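Speaker notes, Brerkelville, 6 January 2019

Hi all! I'm Dušan Kopecký, and I've got 10 minutes on the Clurnuser gripper kit (demo after, bring questions!).

Start with the parts. Small, white, slippery – my least favorite combo.
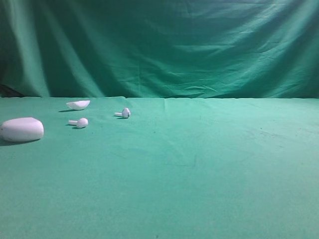
*Earbud set: case, lid, two buds*

Click. Setup took me around 2 hours, mostly the mount. Kratochvíl did his faster and won't shut up about it.

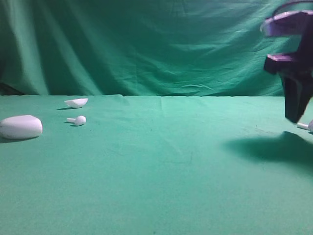
*Gripper over the right side of the table*

Pause for price: 800, fingers included. I'd pay it again, but the manual needs work.
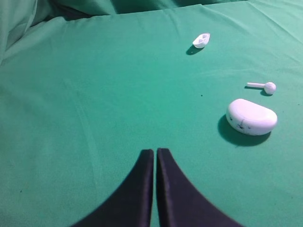

Norkau ships the spare fingers in March, so ask me then how they wear. Okay, demo time!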